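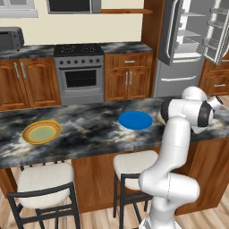

About us

Waderer makes and serves meals for people at work. We have a production kitchen in Wojcik, where the food is cooked and portioned, and a smaller site in Greto, where we wash, sort and pack the plates and containers that come back from customers. In both places there are robot arms working next to people. This page explains who we are, how we came to automation and what it has changed for our staff.

How we started

The company began as a canteen for one factory. The factory wanted a hot lunch for its day shift, and later for the night shift also. When other firms in the same industrial area asked for the same, we took over an old bakery building and made it our kitchen. We still use the bakery's loading door, and the drivers still complain that it is too low for the newer vans.

Today we deliver to offices, workshops and two schools. On a normal weekday we send out 937 meals. The menu changes every week, but the soup on the first day of the week is always the same, by wish of the customers.

Why we brought in robots

For many years the most difficult place in our kitchen was the plating line. The work is simple to explain. You take a plate, you put on it the right items, you move it on, and you do this for hours. The people who did it had pain in the wrist and the shoulder, and many of them left us within a year. We tried shorter turns and we tried better tables. Both helped a little.

In January we began the project that we call Nuteo. Its purpose is to give the most repeated movements to a robot arm: to pick up a small item, to set it on or beside a plate, to put a plate back in its place. The arms are ordinary jointed arms with a gripper at the end. Before a new task comes to the real line, we first build it in simulation, in a computer model of a kitchen with a counter, plates and appliances. There the arm can miss the plate as often as it wants and no food is lost. Only when the task goes well in the simulation do we try it on the floor, at slow speed and with a person at the stop button.

We have 5 arms in daily use, three in Wojcik and two in Greto.

What it changed for the people

We want to be open about this part, as it is the part that applicants ask us about most.

No one lost their employment with us because of Nuteo. This was agreed in writing with the staff before the first arm was ordered. But the jobs did change, and some changed a lot. Four colleagues from the plating line are now line operators. They start the arms in the morning, change the gripper fingers, check the portions and decide when the line must stop. They had training for this during paid hours. Their pay went up one grade.

Other colleagues did not want to work with the machines, and moved to cooking, cold kitchen or delivery. For most of them this was a good move. For a few it was not so easy, as the cooking shift begins earlier and the first bus does not reach us at that hour. We now have a company van for the early shift. It should have been there from the beginning, and we learned about the problem later than we should.

The kitchen also sounds different. On the old line people stood close together and talked during the work. With the arms between them there is more distance, and several colleagues told us that they missed the talking. We moved the break to one common time for the whole line, and we made the break 30 minutes long. The coffee is still not very good.

What the arms do not do

They do not cook and they do not taste. They do not handle soft food well, so rice, sauces, fish and salad leaves are still put on the plate by hand. They also do not prepare meals for customers with allergies. These meals are made in a separate room by trained staff, and we have no plan to change this.

Each arm has a line operator responsible for it in every shift. The operator can stop the arm at any time and does not need to ask a supervisor or to explain the stop in advance. The stops are written in a book at the end of the line, and we read the book together once a week. Many of our improvements came from this book. For example, the arms now wait longer before they take the next plate, which makes the line a little slower but much more comfortable for the person who checks the portions.

How our days look

The cooks begin first, then the packing team, then the line. Delivery leaves in two rounds. After the second round the line is cleaned, and the grippers are taken off and washed separately. In the afternoon the simulation team, two people with one small office above the store room, often comes down to speak with the operators about tasks for the next weeks. An operator who has an idea for a task can try it on the office computer, and several have done so.

Visiting and working with us

We receive groups from vocational schools and from other kitchens. The visit includes the plating line, the wash site if you have time for the trip to Greto, and a talk with one of our operators. Please wear closed shoes. Hair nets and coats are given at the entrance. Groups with more than twelve persons we divide in two.

The visitors' room and the canteen can also be rented for staff meetings outside of lunch hours. The price is 300 for a half day, coffee included.

We are looking for cooks, drivers and one more line operator. For the operator position you do not need a technical education. Kitchen experience is more important to us, and the training takes place here. Applications can be given at the office in Wojcik or sent by mail, and we answer every one of them.

Page updated 2022-10-03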